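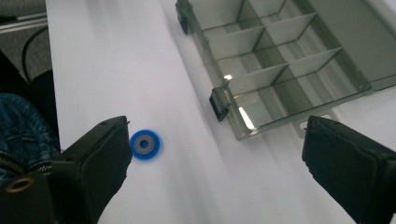
Where do loose washers and spacers go? In a divided box with a lid, one size to a compartment.

Home | News | Clubs | Contact

Small parts sort-out at Graston
Saturday, March 14, 2020 | By the club news desk

I've been nagging everyone about the parts drawer since October, so I'm thrilled to say we've started on it! We're using smoky-gray organizer boxes, the shallow kind with dividers and a lid that snaps shut.
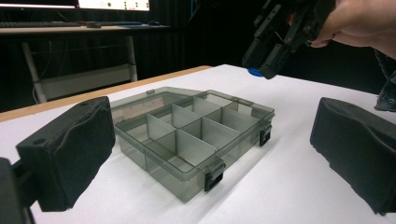 Graston Model Makers' Club – Small Parts Group

We bought 2 of them from Pikum (15 dollars the pair, not bad). Labels come next, and I'm still arguing for big print. If you've got spare spacers at home, bring them along to the Herater Room, table 16.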